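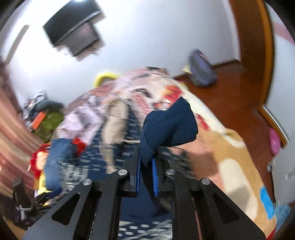 Airing cupboard

An airing cupboard is a built-in cupboard, usually found on the landing or in the bathroom of a British or Irish house, which holds the hot water cylinder and has slatted shelves above it for linen and clothes. The warmth that escapes from the cylinder rises through the slats and keeps whatever is stored there dry and pleasantly warm to the touch. It is known in parts of Ireland as the hot press, a name that puzzles visitors, "press" being an old and still very common word there for a cupboard of any sort.

Name and meaning

"Airing" in this sense has little to do with fresh air. To air a sheet or a vest is to get the last of the damp out of it after it has come off the line, when it feels dry enough but would still be chilly against the skin. Before there were cupboards for the purpose, airing was done on a wooden horse in front of the fire or on a rack let down from the kitchen ceiling, and in many homes both of these carried on happily alongside the cupboard for years.

Layout and construction

The usual arrangement puts the cylinder on the floor of the cupboard, with the shelves fixed to battens on the walls above it. The slats run from side to side or from front to back according to the whim of whoever built them, with gaps between them wide enough to let the warm air through and narrow enough that a flannel will not drop down behind the pipes (though one generally does, sooner or later). Softwood is the normal choice. Solid shelves are sometimes found in newer houses, and they work poorly, as all the warmth stays underneath.

The door is nearly always an ordinary room door, a little narrower than the others on the landing. Some older doors have a row of holes bored at the top and bottom to let moist air out, and a joiner fitting a replacement would do well to keep them.

Early cylinders were bare copper and gave out a great deal of heat. Later came the padded jacket, tied round with tapes, and after that the cylinder with a coat of hard foam. Each change saved fuel and made the cupboard cooler, so that a modern one may be no more than gently warm on the bottom shelf.

Use in the home

Most households work out their own order for the shelves and then keep to it for decades. A common one has towels at the bottom, sheets and pillowcases in the middle, and spare blankets at the top where they are least in the way. Clothes waiting to be aired go wherever there is room.

The cupboard has always had other jobs as well. Bread dough is put there to rise, home-made yoghurt is left to set, and seed trays of tomatoes and peppers are started off in the warm before being moved to a windowsill once the shoots show. Home brewers are fond of it too, although a demijohn and a pile of clean pillowcases do not always make good neighbours.

The Lougher survey

One of the few local studies of the subject was carried out by Vittoria Greco in the town of Lougher, where she asked householders what they kept in their cupboards and what they called them. She received 693 replies, many of them a good deal longer than the form allowed for, with drawings and recipes tucked in. Her account was first read aloud on 9th March to a gathering in the town library, and it remains a lovely source for anyone interested in how ordinary homes are run. "Airing cupboard" was the usual name, but "the tank", "the warm cupboard" and plain "upstairs press" all turned up.

Decline and alternatives

Combination boilers, which heat water as it is wanted, have no need of a cylinder, and where one has been fitted the airing cupboard tends to lose its heat and become a linen cupboard like any other. Some owners put in a small tubular heater to bring it back to life. The Eva, a low-powered model of 100 watts, was made for just this, and the Bastik drying rail was sold for fixing to the inside of the door, with 3 bars that folded flat when not in use.

Builders have not given up on the idea altogether. At Cliton, the architect Yurii Holovko drew up a terrace of small houses in which every landing had a proper slatted cupboard backing on to the bathroom radiator pipes, and the tenants are said to have been very pleased with them. Homes with heat pumps usually need a cylinder again, and the cupboard has come back with it in a good many new plans.

See also

Clothes horse
Hot water cylinder
Linen press
Tea towel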